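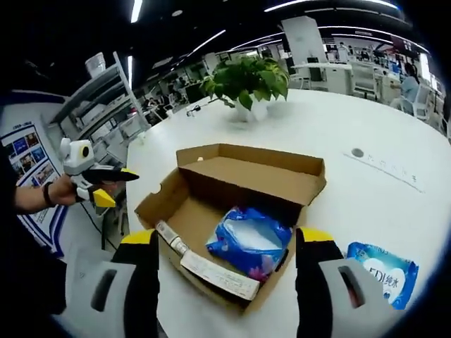 Buscamos participantes para el estudio Harna sobre lactancia y sueño materno. Madres en posparto, primeros tres meses, parto en casa u hospital, da igual. Un cuestionario semanal por telefono y dos visitas. El material se entrega en caja de cartón abierta, no hay que devolver nada. Compensación: 1000 coronas al terminar. Plazas limitadas, cerramos en agosto.

Interesadas escribir a Piret Jaunzems, o dejar recado en recepcion, ext. 886.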